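Grastholm Folding Notes

A plain-text collection of folding instructions for everyday clothes, with a few pictures alongside. Version 3, updated in March.

What's in here

We love folding. There, it's said! This started as a single sheet of paper taped inside a cupboard door and has grown into a proper little collection: 84 short entries, each one covering a single garment and a single way of folding it. T-shirts take up far more than their fair share (there are 24 entries for those alone) and we're not sorry, as they're the thing most people own too many of and the thing that slumps fastest in a drawer.

The rest covers long-sleeved tops, jumpers, jeans, pyjamas, pillowcases and tea towels. Fitted sheets are in a folder of their own called "brave". Socks are still missing.

How the files are laid out

Each entry is a text file named after the garment and the fold, so tshirt_holter.txt is the Holter fold for a T-shirt and jumper_prutow.txt is the Prutow fold for a jumper. Inside you'll find:

garment: what it is, in ordinary words
size: child, small, medium, large or extra large
start: which way up and which way round it lies before the first fold
steps: numbered, one movement per line
finish: the shape you should end up with
notes: anything else, sometimes quite long

The start line is the one we'd beg you to read. Half the emails we had about version 1 were from people who had begun with the shirt face up when the steps wanted it face down, and ended up with the seams on show and the print hidden in the middle. Both are written out in full now.

The three folds

Holter is the flat shop fold. Both sides come in to the middle, sleeves go back on themselves, then the hem comes up to the collar. It makes a wide, tidy rectangle that stacks beautifully on an open shelf. Lovely on heavier cotton.

Rawashdeh is the drawer fold, and our favourite by miles. Same start, but the body is folded lengthways into a long strip and then into thirds, so it stands up on its own edge. You can fit 20 shirts in a drawer that used to hold a dozen, and see every one of them when you pull it open!

Prutow is for thick things. Fewer folds, no pressing down, arms crossed loosely over the back. It's the only one we'd use on chunky knitwear.

Laying out a T-shirt

All three folds go better from a good flat start, so it's worth a few extra seconds here. Use a table if you have one, ideally bigger than the shirt. Beds are fine but they give under your hands and the folds wander. Put the shirt down, pull the sleeves straight out from the body, then smooth from the middle towards the edges with an open palm.
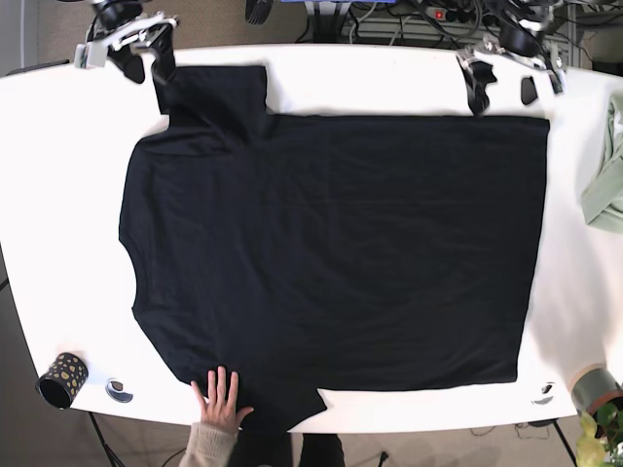

Dark shirts want a bit more care than pale ones, as fluff shows up on them straight away, so wipe the table first. Tug the hem gently at both corners until it runs straight. If the side seams have twisted in the wash (cheap ones always do) ignore them and go by the collar and the hem, or you'll be chasing a wonky seam all the way through the fold.

The steps in the T-shirt files are written with the collar pointing away from you. If you like to work with the shirt turned sideways, the folds are just the same, only read "left" and "right" as "near" and "far". There's a sideways version of Rawashdeh in the folder as well, and a few of us have switched to it for good.

Sizes and drawers

The finished sizes for Rawashdeh assume a drawer at least 30 cm deep from front to back. Shallower than that, fold into quarters at the last step. Children's shirts come out so small that halves will do.

Known problems

The notes for linen shirts are thin and a bit gloomy. Linen does what it likes.
Two of the pyjama files disagree over whether the bottoms go inside the top. Either works.
Hoodies are marked "draft" until we agree on what to do with the hood.

Adding your own

Please do! Copy blank.txt, fill in every line, and fold the thing from your own steps before you send it. Saturday mornings are when we sit down and try out new entries, usually with a big pile of clean washing and a pot of tea. Folds from your gran are especially welcome.

Use

Print it, share it, stick it on the airing cupboard. If you pass on the whole set, keep the name Grastholm on it so people can find the newer versions.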